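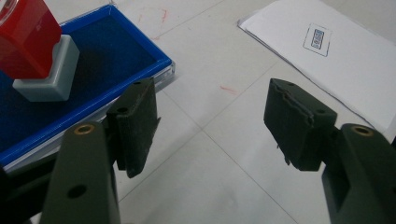 Home Gallery Ink Notes Paper Notes Contact
Search this site Enter keyword Go

Ink, Paper, Patience: the Kurnus Stamping Gallery

Kurnus is a small lending collection of loose-leaf patterns (knitting, mostly, with a sorry little annexe of balsa aeroplanes). It holds 606 sheets, and every one of them needs a mark so that it can find its way home. For years the mark was a pencilled K. Borrowers took this to be a note about cable stitches, and at least one cardigan suffered for it.

So in June we moved up in the world and bought a proper stamp. The impression is a thin box with a dense little square of pattern inside, the sort of thing a telephone understands and a human being does not. Elba Bravo drew the layout. Krishnamoorthy Murthy then reduced it until it would fit in a margin, and reduced it again when he saw our margins.

The red stamp

It looks like something from the sweet counter: a glossy red block you can see into, sitting on a pale grey base. The pad is nearly as cheerful, navy felt inside a bright blue rim. I had budgeted for black and been overruled.

First impressions come out at a slight tilt and a bit faint at the edges. Hacer Bilgin says this gives them character. She has said the same of my parking.

The white top

White is a fine colour for a work surface if you want to know exactly where the ink went. Ours has a matte finish, so there's no glare to squint through, and no excuse for a crooked stamp either. We considered a cloth. Nélida Rivadeneira pointed out that a cloth has give in it, and that a stamp pressed on anything soft prints its middle and forgets its corners. The cloth went back in the drawer with the 17 others we own for reasons lost to time.

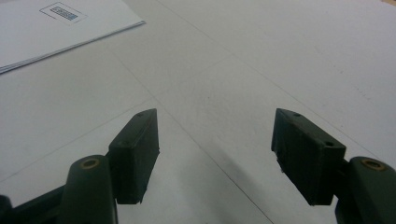
Getting the corners to print

Press straight down, hold for a breath, lift straight up. That is the whole of the technique and it took me 2 evenings to learn. Rocking the stamp is tempting – it feels thorough – but the fine marks in the middle close up into a blot and you have made a very small portrait of a thundercloud.

If the border prints thin on one side, press the pad more lightly and more than once. Leaning on the pad only fills the gaps in the pattern. Celeste Escobar tests each session's ink on the back of an old Savus invoice, and those invoices are now by some way the best-catalogued papers in the building.

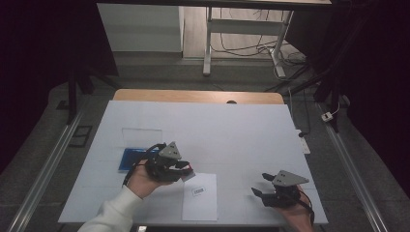

Margins are where all our arguments happen. The older patterns were printed by people who thought blank paper was a waste of money, so the mark has to squeeze in beside the needle sizes. It helps to bring the sheet close to you, which is why the paper is near the front edge of the table and the flat blue tray over to the left of it. Left-handers are invited to write their own gallery. Sheets 1 to 196 are finished and back in their boxes; the aeroplanes come next, and I'm told they have no margins whatever.

Page last updated: June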